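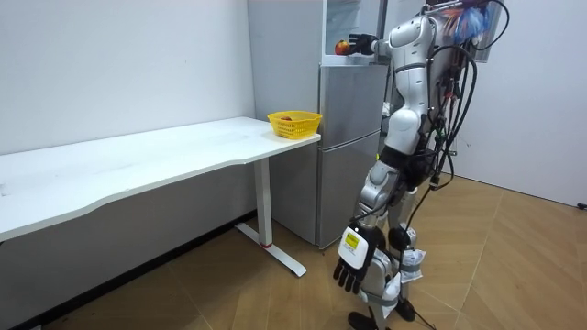 Akdale Household Food Storage Log

Version 3, updated Tue 2 September

Contents

The log covers 162 households in Akdale that kept a record of what they bought, where they stored it and when it was eaten or thrown out. Each row is one item. Entries start in January.

Files

items.csv: one row per item
households.csv: household size and type of home
codes.txt: food and storage codes

Known problems

Household 101 used its own food codes for the first week. These were left as written. Storage code 90 means the place was not recorded. Weights are in ounces and were often read off the package.

Use

Free for teaching and research. Please name the dataset and the version. Send corrections to Othmane Salem.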